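Keeping a two-armed bench cell honest: a morning with Lợi Giáp

Jun 7, 2026

I got to Cleltasville with a notebook, a bad coffee and a long list of questions about robot arms, and I ended up talking mostly about dust and cables. Lợi Giáp looks after the two-armed bench cell at Rirkix, a small outfit that does lab automation for people who are tired of moving tubes by hand. He has had the job since January, when the cell came over from the old site in Tralumley.

"It arrived in four crates and one of them was upside down," he told me. "So my first week was just checking that everything was still straight."

I asked what a normal day looks like and he laughed. Most of it happens before any tube moves. He wipes the gripper fingers, looks over the cables, and then sends each arm to its parked position and back, slowly, with his hand near the stop button.

"I listen more than I look. A joint that's getting dry has a sort of whisper to it. After that I check the fingers close evenly. If one side touches first, it pushes the glass sideways before it grabs, and you'll be sweeping up."

The fingers are the part he fusses over. They're rated at Rirkix for 1,000 hours between changes, but Lợi swaps the pads sooner than that - he pulled the last pair at 279 because he didn't like the shine on them. I said that sounded a bit early. He said I was welcome to come and clean up the next spill (fair enough).

Then there's the log. Every grasp goes into it, good or bad, and the current count on the right arm was 1,915 when I visited. He scrolled back through it for me, and what I saw was mainly short notes to himself: "slow close," "cable again," "who moved the rack."

That last one comes up a lot. The cell works from taught positions, so if the rack or the pipette stand gets bumped, the arm still goes to where things used to be. I'd assumed the cameras took care of that. Lợi made a face.

"They help. The chest camera gives me the whole bench, and the wrist camera gets me in close, but the wrist one sees everything at a slant. You have to learn to read it. The first time I used it I thought the stand was falling over!"

His fix for bumped gear is pretty low-tech. He puts the stand down first, then the rack in front of it, and teaches the stand again before he teaches anything else. He learned the order from his old boss at Huỳnh, a repair shop where he spent his twenties fixing packaging machines. "She'd say start from the thing that's hardest to move. I still do it that way."

I asked about the worst repair so far. It was a cable on the right arm, which had been clipped too tight at the wrist. Every time the arm turned all the way over, the gripper lost its connection for a moment and then came back as if nothing had happened. He spent two evenings swapping boards before he thought to loosen the clip.

"Now I leave slack. It looks messy and visitors always want to tidy it. Please don't tidy it."

Grip force was the other thing he wanted to talk about. He starts a new setup at 300 on the controller's own scale and works from there with a spare tube, never with one he cares about. When he's happy, he writes the number on tape and sticks it to the monitor.

We finished at the bench, and he let me pick a few camera views to take home.

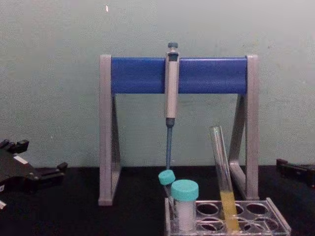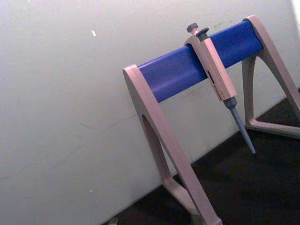
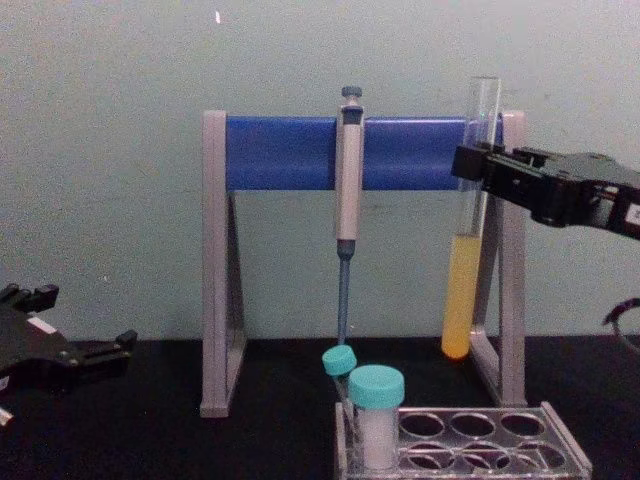

The pipette stand at Rirkix, from the chest camera (first and last) and the wrist camera (middle). In the last one, the right gripper has the test tube.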